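Notebook, July, 7:40 a.m. or so by the bench clock

Well, I drove all the way in from Rovcombe this morning with my sweater on inside out, and I didn't catch it until I'd dropped off the kids, talked to two neighbors and stood in line for coffee.

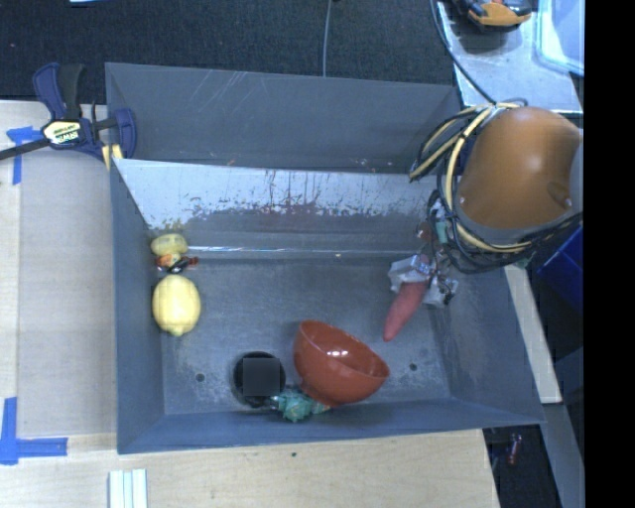 Neelam says she saw it from the parking lot and figured it was a style, and that I should count myself lucky, because she once gave a whole talk in Skosalville wearing her slippers. I love her for that!

Anyway – sweater fixed, second coffee poured, brain still somewhere back on the highway. I wrote yesterday's entry on page 468 and then started today's on 504, so if you're hunting for the pages in between, they're blank and I'll get to them. Glykeria, I still have your umbrella. Lunch is leftover rice again, and I'm leaving at 2 for the dentist.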